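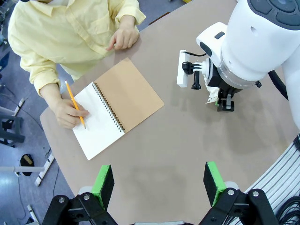 24 May 2025

Third day with the Plamance rental and the first one where I got real work out of it. Up at six, coffee, at the table by seven. I had the notebook with me the whole time and wrote the log by hand like last time, because the laptop takes up too much room and I don't want it near the arms anyway.

Startup took 40 minutes. The booklet says ten. Most of that was the left arm, which kept asking for its home position and then forgetting it. Turned everything off, waited, turned it on again, and it was fine for the rest of the day. I should write down which order I pressed things in because I think left first, then right is what it wants.

Did the paper job in the morning. Crumpled paper, pick it up, put it in the basket. The green-edged fingers with the foam pads do well on paper. They squash it a little and it stays put. Flat paper is another story. A card lying on the table just gets pushed along until it reaches the edge. Brotari sells a thinner fingertip for that but it isn't in the rental package, and I'm not going to buy one for a machine I might send back.

Stopped at ten for a call with the rental desk. They want 579 a month if we keep it past the trial, with a 3 month minimum. I asked about repairs and they said a replacement arm ships within 72 hours. I asked if that includes weekends and they said they would check. Wrote that down with a question mark. Zuleck was cheaper when I asked them in December, but that was for one arm, and one arm can't hold a basket and fill it.

Afternoon was slower. Moved the basket to the right side and opened the lid on the white container to see if the right arm could work around it. Ran the same program again and again and made a mark for each try. I won't copy the marks in here, they are in the notebook. Short version: good when the basket sits square, worse when it's turned, and I knocked the lid shut once with my elbow and had to throw out that run.

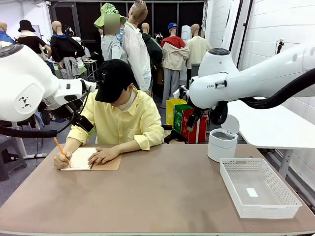
Writing up the log between the two arms. The label on the right one says FRAN.

Things I like so far. The arms are quiet enough that I can think. The stop button is where my hand goes. The cables are thick and feel like they would take some abuse, though I wish they didn't hang down so far under the arms. I keep moving my sleeve out of the way.

Things I don't like. The manual. It was written for an older version and half the menu names are different. Also the wrist cameras need their screws checked every morning, and I only know that from the Vahidi forum – the manual doesn't have a word on it.

Quit at four. Back hurts from leaning over the notebook. Need a higher chair or a lower table.

Haven't made up my mind. If the flat card thing can be fixed in the settings I would say keep it for the minimum and see. If it needs the extra fingertips then the price isn't really the price. Going to email them about that and about the weekend shipping.

Laundry, then leftover soup. Pencil is getting short, pick up a box next time I'm out.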